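Search this site Go

Does Making Your Bed Really Matter?

Print this page E-mail to a friend

Somebody has probably told you to make your bed. They may have told you 358 times. Maybe they said it builds character, or that you will sleep better, or that successful people always do it. Those are big claims for a job that involves a sheet and a pillow. Let's poke at them a little.

What is a sheet for?

A sheet is a layer of cloth between you and the mattress. Your skin sheds tiny flakes every day, and at night you sweat, even in winter. The sheet catches a lot of that. Sheets can go in the washing machine and mattresses can't, so it makes sense to put the washable thing where the mess is.

That part holds up. Clean sheets are a good idea. But notice that it is an argument for washing sheets. It says nothing at all about whether they have to be flat.

So why smooth them?

Try lying on a big wrinkle. You will feel it, especially if it ends up under your hip or your shoulder. Cloth wrinkles when it gets squashed and bent and then stays that way. Running your hands over it pushes the folds toward the edges of the bed. Pulling on it works too, if the other side is tucked in. If the other side isn't tucked in, the whole sheet just follows you across the mattress, and now you have a different problem.

The number printed on a sheet package is often a thread count. It tells you how many threads are woven into one square inch of cloth, counting the ones going up and down and the ones going across. A package might say 300 or 600. Is 600 twice as good? Don't bet your allowance on it. Some makers count each thin strand that is twisted into a thread, which makes the number bigger without making the sheet any softer. Use your fingers. They are better at this than the package is.

Pillowcases are a trick

A pillow is squashy and a pillowcase is a bag with one open end. Stuffing one into the other sounds easy until the pillow folds up halfway in and won't budge. Here is a way that works most of the time:

Roll or bunch up the open end of the case so it is shorter.
Push one end of the pillow in until the corners reach the corners of the case.
Hold on to the rolled edge and pull it along the pillow, a little on each side.

People will also tell you to turn the case inside out, reach in, grab the pillow and flip the case over it. Some swear this is faster. We tried it at Fornell with a kitchen timer and the answer was that it depends on who is doing it. The person who had practiced won.

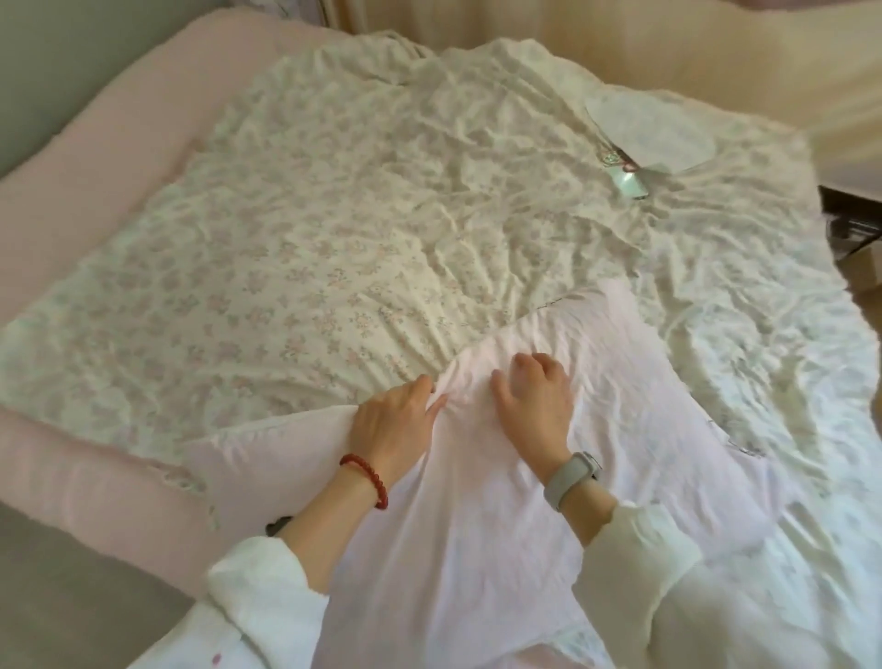
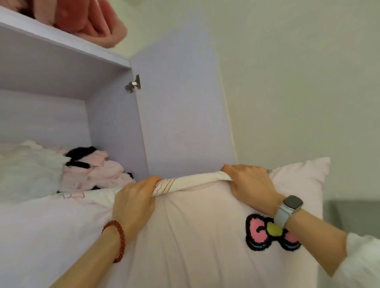
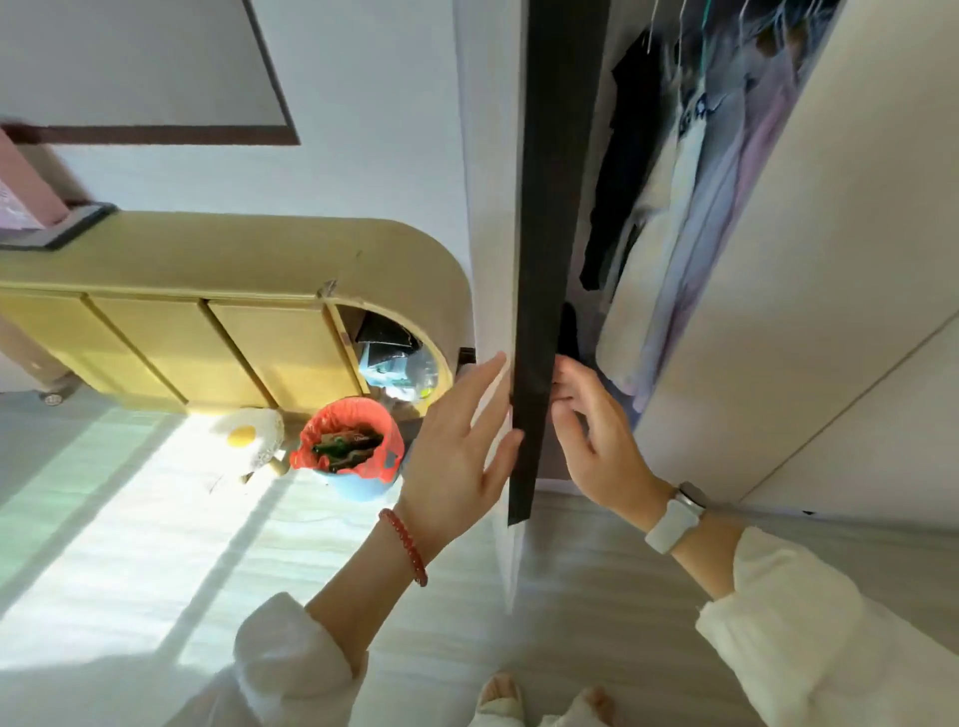
Smoothing a sheet, pulling on a pillowcase with a bow, and the clothes in the wardrobe.

What about the wardrobe?

Tidying a bedroom usually ends up at the wardrobe, and this is where a lot of cheating goes on. You can make a floor look wonderful by shoving everything behind a door. Is the room tidy then? It depends what you think tidy means. If it means "looks nice to a visitor," yes. If it means "I can find my blue shirt," probably not.

Hanging clothes up does help with wrinkles. A shirt on a hanger gets pulled down by its own weight, and a shirt in a heap gets pressed into whatever shape the heap is. But pack the rail too full and the clothes squash each other sideways. A hanger can't do much about that — it needs a bit of space on each side.

Folded things go on shelves. Thick, fuzzy things like blankets are happy there, and heavy sweaters are better folded too. On a hanger they can stretch at the shoulders.

Now, about those big claims

Does making your bed help you sleep? A bed without lumps is more comfortable, so maybe a bit. Does it build character? Ask the person who said so how they measured it. Character doesn't come with a number on the package.

There is even an argument for waiting. Cloth that is damp from a night's sweat dries faster when air can get to it. You could fold the covers back, eat your breakfast, and make the bed afterward. (If you were hoping this meant never, sorry. Breakfast doesn't last that long.)

Test it yourself

Make your bed every day for one week. Leave it alone the next week. Each morning, write down how well you slept, from one to five, before you look at what you wrote the day before. Two weeks isn't very long, and knowing which week it is might change your answers. Can you think of a way around that?

Print this page E-mail to a friend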